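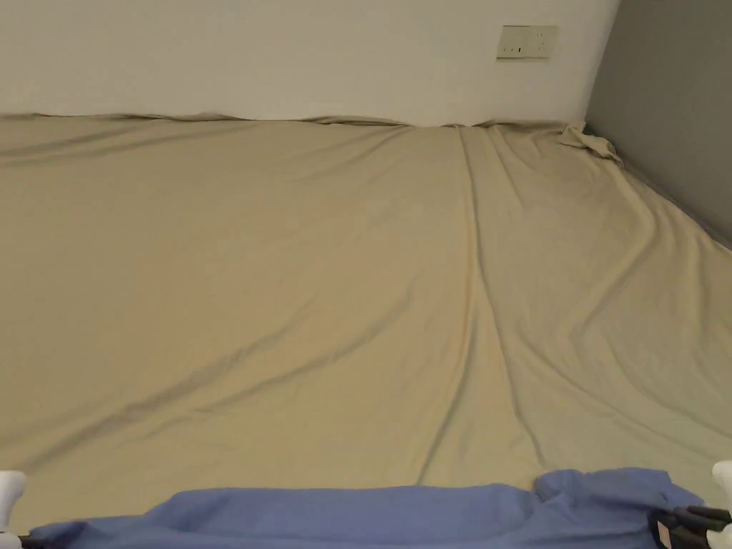

*Page last changed: May*

# Call for participants: fitted sheet trial, wide beds against walls

Mostora is looking for adults who make their own bed at home to take part in a trial of fitted sheets. The trial covers one task: putting a fitted sheet on a wide mattress that stands in a corner, with a wall at the far edge and a second wall along one side. Beds with free access on all sides are covered by a separate trial, which is full.

## Background

A fitted sheet is normally tested on a mattress that can be reached from every side. Many beds in use are not placed that way. With two walls in contact with the mattress, the far corner has to be fitted by reaching or kneeling across the bed, and the person fitting it has little room to pull the fabric down. The result is often a bunched corner, with wrinkles running out from it over the sleeping surface, and long creases that stay in place after the near corners have been tucked.

An earlier round, run at Esthorpe, collected 2,597 entries from households on how they change their sheets. Of these, 535 named the far corner as the part they redo most often. The entries did not record mattress depth or the order in which the corners were fitted, so they can't be used to compare sheet patterns. The present trial records both.

## What is being compared

Two corner patterns, called Zadow and Camargo in all trial papers.

- **Zadow:** elastic along the full lower edge, corner seam of standard length.
- **Camargo:** elastic at the corners only, longer corner seam, deeper pocket.

Both are cut from the same plain beige cloth. Patterned sheets are not used, as creases are harder to score on a print. Participants are not told which pattern they have been given until the trial closes.

## Who can take part

You can apply if all of the following are true:

- You are 18 or older.
- You sleep in a bed wide enough for two people.
- The mattress touches a wall on at least two sides that meet in a corner.
- You change the sheet yourself, without help from another person.
- You can kneel on a mattress and reach across it without pain.
- You can leave the bed where it stands for the length of the trial.

You can't take part if the mattress has a topper that is not attached, if it is an air or water mattress, or if the bed has a raised footboard above mattress height. Bed frames with drawers are accepted.

The color and finish of the walls do not matter. If there is a switch or socket low enough for the sheet or your hand to catch on it, state its height above the mattress on the form. Wall plates mounted well above the bed need not be listed.

## What you will do

The trial has 17 sheet changes per household. You set the pace, with no more than one change a day and no fewer than one a week. For each change you will:

1. Strip the mattress fully, including any protector.
2. Refit the protector, if you use one, and smooth it by hand.
3. Fit the trial sheet in the corner order printed on the card for that change.
4. Stop when you would normally stop. Do not smooth further for the sake of the trial.
5. Take one photo from the near side of the bed, standing, with both walls in view and nothing on the sheet.
6. Fill in the card: start time, stop time, number of times a corner came off, and which corner.

Do not iron the sheets. Wash and dry them as the care label says. Pillows, covers and blankets go back on only after the photo has been taken.

## How photos are scored

Each photo is scored by two people working apart. They record:

- whether the sheet is tucked or bunched at the corner where the walls meet;
- whether the far edge runs straight along the wall or in a wave;
- the number of creases longer than a forearm, and their direction;
- whether any part of the mattress is bare.

Neatness is not a condition of payment. A badly fitting sheet is a valid result and should be left as it is for the photo.

Use daylight or a ceiling light. A lamp placed low at one side deepens the shadows in the folds and changes the score, and such photos will be sent back for a repeat.

## Payment and materials

Payment is per completed card and is made in two parts, after the ninth change and after the last. The rate is given in the participant agreement, which you will receive before you decide. Mostora supplies four sheets, the cards and a tape measure. You keep the sheets. Detergent and power are not refunded.

## Data

Photos should show the bed and the walls behind it only. Remove anything that gives a name or address. Up to 2,000 photos will be kept for the pattern study after scoring; the rest are deleted when the report is signed off. You may withdraw at any time, and your photos will be removed on request up to the date of scoring. Cards already completed will still be paid.

## How to apply

Fill in the household form on the Mostora trials page. You will need:

- mattress length, width and depth, measured without bedding;
- the side or sides where the bed can be reached;
- the gap, if any, between mattress and wall;
- one photo of the bed with a sheet on it, taken as described in step 5.

Households are selected by mattress depth so that both patterns are tried on thin and thick mattresses. Applications that do not give a depth can't be placed and will be returned.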